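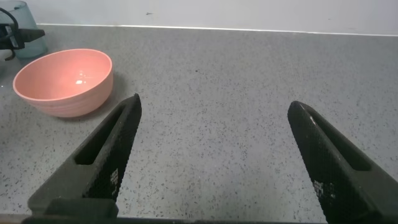
Search news Search
Last updated: Wednesday

Kitchen robots still slow at clearing up, Warnmont tests find

Warnmont has published its August round of household chore tests, and its advice to anyone saving up for a robot is to hold on to the washing-up gloves.

The Gestalthorpe test kitchen set 337 clearing-up jobs, most of them a matter of getting a bowl or cup off the worktop and into the sink. Nearly 2000 attempts were logged. Plastic bowls went best. Clear and frosted cups were missed far more often, and all 5 machines needed a person close by throughout.

Donati and Dutton, which both supplied arms, say newer software will help. Warnmont has heard that before and will test it when it arrives.

The full results are free to read at the Gestalthorpe office.

Shares 2 Comments 5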